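We use cookies to remember your login and to count page visits. Accept / Manage preferences

Bench notebook – hand-held grippers
Entered by Abilio Bravo, January, started 8.40 am

Unit 3 dropped out again this morning, same fault as before the break. Writing it up properly this time as the last two entries are only a line each and I couldn't work out from them what we had already tried.

Symptom: jaw opens and closes normally by hand, the width reading follows it, then the reading freezes at whatever value it had. The recording carries on with no error. The jaw keeps moving, the number doesn't. You only find out when you play the session back and the trace is a flat line. Demetrio lost most of a morning of towel folding to this in the last round and I threw out 11 recordings after checking them against the video.

Today's job was to make it happen on purpose.

Set-up as follows. Unit 3, Budari encoder board (the older one, green connector), firmware as left by Demetrio. Terry towels for the task, as folding is where it has turned up most. Log rate 200 Hz. Laptop on mains, not battery, to rule out the power saving business from the Valtbridge trial. I put a second logger on the encoder supply so we would have the voltage alongside the width.

First run, jaw moved by hand with nothing in it. Clean. Second run the same but faster. Clean. Third run with a towel, normal fold, clean to the end. I was starting to think the break had fixed it.

Fourth run, froze partway through the second fold. Supply voltage didn't move at all. So it isn't a brown-out, and the note I made in the last entry blaming the power lead is wrong. I have put a line through it.

Fifth run, no freeze. Sixth run, froze nearly straight away, when I turned my wrist over to lay the towel edge down.
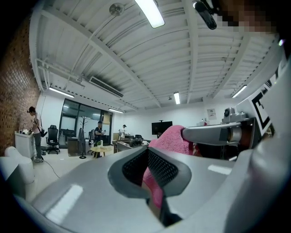 Stopped for a coffee and went back over the two bad runs with Demetrio. In both of them the freeze comes when the unit is being rolled, with the jaw close to shut. He thought the cable. I thought the connector. We agreed to try one thing at a time, unlike last time when we changed the lead and the firmware together and learned nothing.

10.50 am. Cable test. Held the unit still on the bench, jaw closed, and flexed the lead at the strain relief, then along its length in short steps. No freeze. Swapped in the lead from unit 5, went back to rolling the unit with a towel in it, and got a freeze on the second try. Lead is fine. Put the original back and marked it with white tape so we know it has been tested.

11.15 am. Connector test. Took the cover off. The green connector looked seated. Pressed on it with a plastic pick while the jaw was cycled and the reading froze, came back, froze again. Let go and it stayed good. Pressed from the other side and nothing happened. Demetrio repeated it without me telling him which side and got the same result.

So there is an intermittent contact at the encoder connector, and it shows when something pushes the plug sideways. The something is the lead inside the cover. When the jaw is nearly shut the slack bunches up behind the joint, and rolling the unit lets it lean on the plug. That fits with towels being the worst task, with all the wrist turning. It also fits with the block stacking sessions having almost none of it.

What I can't explain yet is why the reading doesn't recover by itself during a session when it does on the bench. Demetrio's guess is that the driver holds the last good value and stops asking after a set number of missed replies. He is going to read the code. If he's right, that is a second fault and in my opinion the worse one. A bad contact is a bad contact, but the software should not be passing off an old number as a new one.

Safety note, and the reason I'm copying this to Escobar's group. They use the same driver on the arm. On our units a stuck width reading only wastes a recording. On the arm the closing force is worked out from that reading, so a frozen value could leave it squeezing on something it believes it hasn't reached yet. I don't know that it has happened. I have asked them to keep hands out of the jaw while it is powered until the driver has been looked at, and to use the cut-off and not the software stop when clearing a jam. Same rule for anyone borrowing our bench driver.

1.30 pm. Temporary fix on unit 3. Re-seated the connector, moved the internal lead to the other side of the post and put a dab of hot glue on the plug housing. Not pretty. Cover went back on with one screw tight – the hole is starting to strip and will need an insert.

Ran 8 full towel folds after that with as much wrist roll as I could manage. No freezes. That isn't enough to call it fixed, as we had clean runs this morning with nothing changed.

Checked units 4 and 5 with the pick while the tools were out. Unit 4 solid. Unit 5 gave one flicker when pressed hard, so I've tagged it and it stays on the shelf.

To do:
- Order latching connectors to replace the green ones (Mestberg had them last time, check the pitch before ordering, I got it wrong in the spring)
- Demetrio to find the missed-reply handling in the driver and make it stop the recording with an error
- Script to go through the old sessions and flag any where the width is perfectly flat for longer than a second with the jaw away from its end stops
- Threaded insert for unit 3 cover
- Copy the supply voltage log to the shared drive with this entry
- Re-record the lost towel sessions, after the driver change and not before

4.20 pm, added later. Demetrio has found it. The driver gives up after a timeout, keeps the last value and writes a warning to a log file that is switched off by default. He has switched it on for the bench laptop for now. Proper change tomorrow, and I'll test it by pulling the plug out mid-recording.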